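Piltardale House, Bedrooms and Linen
Progress report to the Camacho Fund, period ending September

1. What we did in this period

The grant of $1125 was given to us for improving the bedrooms on the upper floor of Piltardale House. In the last report we explained that the delivery of bedding was delayed. I am glad to report that the bedding has now arrived and that most of the work is finished.

We bought nine sets of sheets from Pandard. After comparing the samples we decided on one plain colour, a pale olive green, for all beds. Before, every room had different linen, and it took a long time to sort it after washing. Now any sheet can go to any room. The guests' opinion on the colour is mixed, but most of them find it restful.

The beds are made in the morning, after breakfast. We wrote a short instruction for this work: the bottom sheet is pulled flat first, then the corners are folded, and then the top of the bed is smoothed by hand from the wall side. We have tried this order in all rooms and it is quicker than the old one.
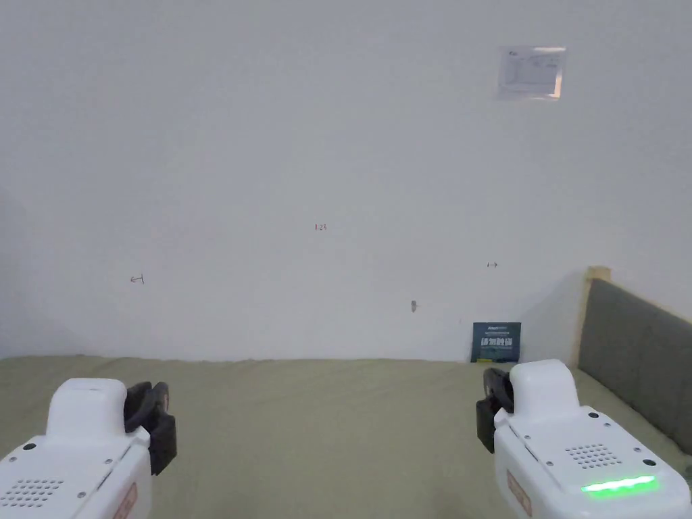

The walls are the part where we are behind the plan. They are white and in fair condition, but there are small marks in reddish ink, for example arrows and something like a number, and in one place a greyish smudge. A sheet of paper is also still taped up beside a bed. We would like to take down such papers and clean the marks before any repainting. If the ink does not come off with ordinary soap, we will cover it with the leftover white paint from the hallway.

2. Difficulties

Two of the sheets were too short for the longer mattresses. Pandard agreed to exchange them and we paid only the postage. The laundry service, Ovelus, also changed its collection time from morning to 3 p.m., so clean linen comes back one day later than before. For this reason we keep a spare set in the cupboard on the landing.

3. Money

The sheets are fully paid. The remaining amount is reserved for mattress protectors and for cleaning materials. We do not ask for any change in the budget.

4. Next period

We plan to finish the walls, to buy the mattress protectors, and to put a copy of the bed-making instruction inside each wardrobe door. We would also like to ask if the Fund agrees that we keep the old linen for use as dust covers during painting. Please let us know your answer before we start with the first room.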